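Cirnalholm Notes: On Separating the Grasp Check from the Planner

Work on the Grislow planner resumed in December, and the principal change concerns the point at which a grasp is accepted. Under the earlier arrangement, the planner issued the close command, waited 300 milliseconds, and proceeded to the transfer. It held no opinion on whether the fingers contained anything. Faults of this kind were recorded as placement errors, and much time was spent tuning the wrong module.

The check is now a process of its own, named Ellwood. It reads the finger joint positions and the commanded torque, compares them, and returns one of three results: held, empty, or uncertain. The planner may not begin a transfer on the third result. The kitchen counter setup in simulation serves as the standard test, with small rounded objects chosen for the right hand and the left arm kept raised and clear. 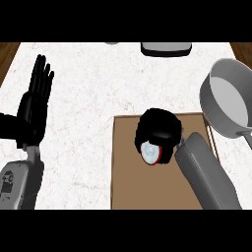 Zanex remarked in the review thread that joint positions alone would never settle the uncertain cases, and that the wrist view ought to be consulted before the planner is told to wait. The point is accepted in part. A closed hand hides most of a small object from any camera, and the perception module performs poorly on what remains.

Of 1784 simulated grasps, 109 were returned as uncertain. Most were resolved by a second reading after a short pause. The remainder require a regrasp, and the rule for choosing a new approach angle is still crude — it rotates the wrist by a fixed amount and tries again. Version 2 of the interface will pass the finger readings to the planner along with the result.

The configuration files have been moved out of the planner directory. Older launch scripts will need their paths corrected.

3 comments

mgrip_88
Does the pause happen inside Ellwood or does the planner ask twice?

Cirnalholm Notes
The planner asks twice. Ellwood keeps no timer.

tallow
Launch scripts fixed on my end, thanks for the note about the paths.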